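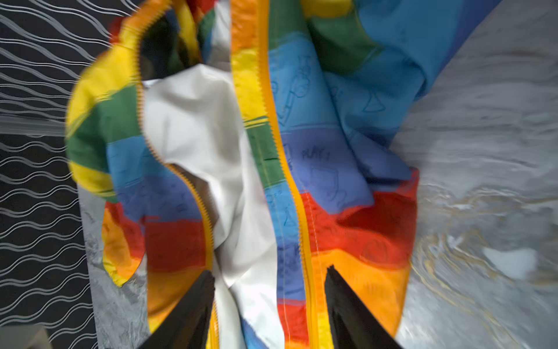

Jackets: getting the windbreakers ready for the fall swap

The outerwear table opens again in September, and light jackets are the biggest part of it. Last fall the swap took in 1,360 pieces of clothing over the season, and 857 of them were coats or jackets of one kind or another. Femke Wouters, who runs the sorting room, has asked that every windbreaker and nylon shell be checked, closed and folded before it goes into a bin. Last year many went in as they came, and people at the table spent their time untangling sleeves.

Start with the zipper. Lay the jacket on its back, open, and look along both sides for bent or missing teeth. Run the slider all the way up and all the way down twice. If it sticks, rub a plain candle along the teeth and try again. If the two halves won't join at the bottom, put the jacket in the repair basket with a note pinned to the collar. Dastik on Mill Street replaces zippers for us at a fixed price, and they would like to have the whole batch before the end of August.

Check the lining next. White and pale linings show everything, especially at the neck and cuffs. A damp cloth with a little dish soap takes care of most marks. Ballpoint usually doesn't come out, and a jacket with a pen line on it can still go on the table as long as it's clean otherwise. Feel inside the pockets while you are there. We found house keys in three jackets last year and only one set was claimed.

Shiny nylon should not be ironed. If a jacket is badly creased, hang it in the bathroom during a shower or leave it on a hanger overnight. The creases that remain will mostly drop out once somebody wears it.
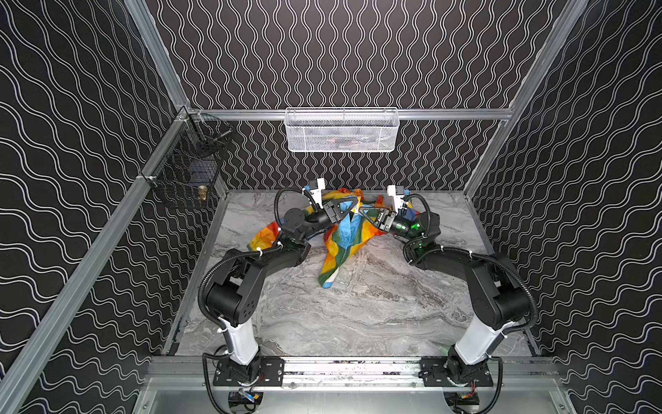 Folding takes a little practice with thin fabric, which slides around and bunches up as soon as you let go. Close the zipper first, even if only halfway, so the fronts stay together. Turn the jacket face down and pull the hem straight. Bring one sleeve across the back, then the other, and smooth the air out with the flat of your hand from the hem toward the collar. Fold the sides in to the width of the bin, then fold up from the bottom in thirds. Tuck the hood inside if there is one.

Bright multicolored jackets are harder to line up than plain ones, as the bands of color pull your eye away from the edges. Go by the zipper and the side seams and ignore the pattern.

Sizes go on a paper tag at the collar, children's in green ink and adults' in black. If the label has been cut out, measure across the chest from armpit to armpit and write that down instead. Please don't guess.

The bins are the gray Nellico ones on the lower shelf. Each holds up to 19 folded windbreakers, fewer if they are lined. Heavy coats go in the tall boxes by the door and don't need folding.

Sorting hours are 4 to 7 in the afternoon through the end of the month. Bring your own hangers if you have spares, as we are short again. Jackets can be dropped off at the side entrance during the same hours.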